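Como organizar os brinquedos das crianças em cestos

Arrumar um quarto de brincar leva uma tarde. O método abaixo serve para quartos pequenos e foi o que usámos no apartamento de Doldale, onde o espaço para brinquedos se resumia a uma estante com 36 cm de fundo.

1. Juntar tudo no chão

Tire os brinquedos de caixas, gavetas e sacos. Ponha de lado os partidos e os que já não servem para a idade. Pilhas gastas vão para o pilhão.

2. Separar por tipo

Faça montes simples: construções, animais, carros, bonecas, material de desenho. Se um monte tiver só duas ou três peças, junte-o a outro parecido.

3. Escolher os cestos

Meça as prateleiras antes de comprar. Os cestos baixos, com 14 cm de altura, funcionam melhor para peças pequenas, porque a criança vê o que está no fundo. Os de vime devem ter uma pega recortada e não podem ter pontas soltas. Os animais ficam bem num cesto só para eles. 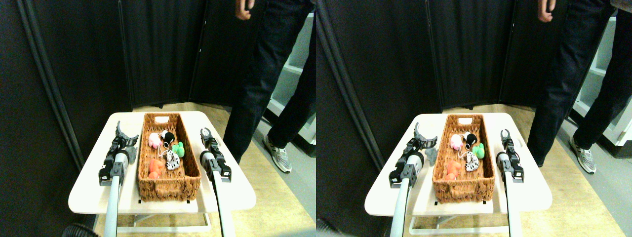
4. Etiquetar

Para quem ainda não lê, cole um desenho ou uma fotografia. Nós usámos etiquetas de cartão da Flisari, presas com fio curto. Escreva também o nome, em maiúsculas.

5. Fazer a rotação

Deixe à vista quatro cestos e guarde os restantes num armário. Troque-os de duas em duas semanas. Em setembro, com o regresso às aulas, convém rever tudo outra vez.

Limpeza

Aspire o vime com a escova macia e passe um pano húmido. Seque à sombra. Os brinquedos de plástico lavam-se com água morna e detergente neutro.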